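Kitchen and Dining Room Helper, Part Time, Misto Supper Club, Brelport

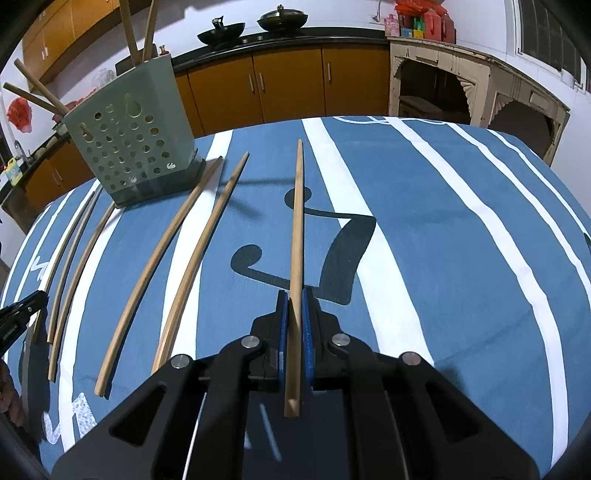
A chopstick over one of our blue and white tablecloths.

Misto is a supper club on Pratell Street in Brelport, and we are looking for a friendly, steady person to join us three evenings a week, starting in November. We cook one menu a night, everybody sits down together at long tables, and the food goes out on big platters for people to pass around. It's noisy and cheerful and the dumplings run out faster than they should!

The job is a bit of everything. You would come in at 3 in the afternoon, help wash and chop vegetables, fold dumplings (we will happily teach you, and the first batch always looks a little funny), and then set the tables. Once guests arrive you would carry platters, fill water pitchers, clear plates and generally keep an eye on people who look like they want more rice. After that come the dishes, which we all do together with the radio on, and then the floors. Most nights we lock up by 10:30.

You don't need restaurant experience. We have had wonderful helpers who came to us from school cafeterias, from a hardware store, and from years at home raising kids. What we do need is a person who shows up on time, can be on their feet for a whole shift, and likes talking to strangers. You should be able to lift a full stockpot with a second person on the other handle. If you have a food handler card already, lovely, and if you don't we will pay for the class.

Pay is hourly, with an equal share of the tips, and we will go over the rate with you on the phone before you come in, so you don't make a trip for nothing. You get a hot meal before every shift and you are welcome to take leftovers home. Our kitchen is up one flight of stairs and there is no elevator, which we are sorry about. The Paul Avenue bus stops at the corner, and there is free parking behind the building after 5.

To apply, stop by any Wednesday between 2 and 4 and ring the side bell, or leave a note in our mailbox with your name, a phone number and the evenings you can work. A resume is fine but a few lines about yourself will do just as well. Tell us what you like to cook, or if you don't cook, what you like to eat. We call everyone back, though it may take us a few days when the club is busy.

Weekend availability is a plus, especially Saturdays.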